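Workshop notebook, Skekberg fruit store
Entry of 8/28/24, written up by R. Lammers
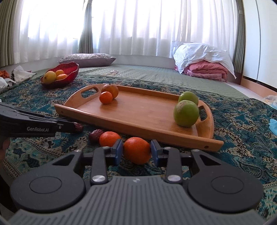 The second storage check of the season was completed this morning in the north room. Ettore Pace read the instruments and the undersigned kept the record. The check covers the mandarins held over from the Grordale delivery and follows the same procedure as the check made in April, with one change to the weighing, noted further down.

Forty-four fruit were set aside for this work when the delivery was received. They are divided between two shelves, upper and lower. The upper shelf is closer to the air inlet and has been suspected of drying the fruit faster. Today's readings support that suspicion but do not settle it. Peel on the upper shelf was noticeably tighter and more leathery at the stem end. On the lower shelf the peel had loosened from the flesh, and two fruit showed soft patches at the base. Both were removed, entered in the loss column, and discarded. No mold was found on their neighbors. The spacing between trays will be left as it is.

Weighing. In April the fruit were weighed by the tray, and the tray weights could not later be reconciled with the single-fruit weights in the Marino ledger. From this entry onward each fruit is weighed alone. The scale is to be zeroed before every shelf. Mr. Pace found that it drifts when the door to the loading area stands open, and the door was accordingly kept shut for the whole of the lower shelf. The upper shelf was weighed before this was noticed, so its figures are marked with a pencil cross and should be used with care.

Tasting. Sixteen fruit were opened, half from each shelf. Mr. Pace and the undersigned tasted separately and compared sheets afterward. We agreed on sweetness in nearly every case. We did not agree on acidity. Mr. Pace considers the lower shelf flat; I found it mild but acceptable for table use. The older Cira notes describe a similar loss of sharpness in long-held fruit and recommend a cooler room. Whether our room can be held any cooler without harm to the peel remains open, and I would not wish to change the setting in the middle of a series.

Dried fruit. The jujubes are kept under a separate heading and were not part of today's check. Colleagues are reminded that they belong in the closed tins and should not share a shelf with citrus, as the tins opened in April had taken up a distinct smell of peel.

Outstanding: new labels for the lower shelf, the present ones having curled; a replacement bulb for the room thermometer lamp; a clean copy of the tasting sheets for the Grordale office. Mr. Pace will repeat the upper shelf weights tomorrow before the loading door is opened.

R. L.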